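Tumwood Climate Listening Project: where we've got to by the end of May
Progress report to the Tratmont Fund

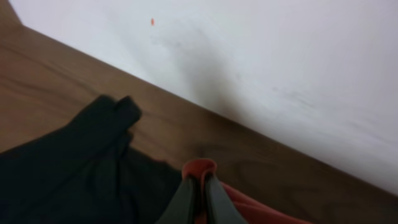
Photo: Tumwood project files. Free to reuse with credit.

Hello again from Tumwood! You asked for a plain account of how the second stretch of the grant has gone, so I've left the log frame for the annex and I'll just tell you in my own words.

The big thing first. The household survey is done. We wanted to know how much people in the valley trust the promises that get made to them about climate money – who makes them, who remembers them, and what would have to happen for anyone to believe the next one. We have 381 completed interviews, all cleaned and entered, and I'm really happy with them. The answers to the open questions are long, too. People had plenty to say, and several interviews ran well past the hour we'd planned for.

I've only been through the open answers once, so please treat this part as a first read. Most people we talked to knew that some kind of adaptation money existed. Far fewer could name anything it had paid for near them. The national government came off badly and the foreign donors came off worse, which I half expected. The farmers' groups did well, especially where they post their spending on the door of the meeting hall. I'd like to follow that up, because it's such a cheap thing to do and it came up again and again without us asking.

The tougher part was Ruseck. The road in was closed by the flooding and we had to put off fieldwork there by 3 weeks (I wrote to you about this when it happened). We used the gap to rework the questions on loss and damage, which had been confusing people in the earlier interviews. The phrase itself means nothing to most folks. When we switched to asking "who should help pay when the river takes a field?" we got real answers right away. The older interviews used the older wording, so those two batches can't be lumped together on that question, and I'll say so clearly in the final write-up.

Hứa, our partner group, ran the interviewer training and handled the translations. They've been wonderful to work with. They pushed back on our consent form, which was too long and read like a bank contract, and the new one fits on a single page. They also asked for their own copy of the full data, with names removed, and I said yes. I believe our agreement with you allows it, but let me know if you see it differently.

We held two public meetings as well. The first one was a bit flat, I'll admit. We had too many slides and people wanted to talk about seed prices. For the second we threw out the slides, put the survey results on big sheets of paper and let people argue with them, and that went so much better! The district officer came and stayed to the end, and took some sharp questions about a drainage project that was announced and then went quiet. We've asked for a written reply and don't have one yet.

On money: we're under on travel because of the Ruseck delay and over on printing and translation. I'd like to move the travel balance across to cover both. The total stays the same, and the revised sheet is in the annex. Salaries are on track. The old laptop finally gave up, and I replaced it out of the equipment line.

There are two things I'd like your help with. One is an introduction to anyone you fund who is tracking adaptation pledges from the donor side. We have a good picture of what people say reached them and almost nothing on what was supposed to. The other is a bit more time for the final report. The Ruseck interviews came in late, the coding is slow, and I'd rather send you something careful than something quick. An extra month would do it.

What's left: finish coding the open answers, write short summaries for each village (Hứa will translate these before anything goes out in English), and get the briefing ready for the regional climate office. They've said they'll see us, though we're still waiting on a date. I also want to go back to the farmers' groups with the door-posting habit and ask how it got started, if there's enough left in the travel line after the move.

Annex A has the log frame, Annex B the revised budget and Annex C both versions of the questionnaire. Call me if anything looks odd – mornings before ten are best, while the line is still good.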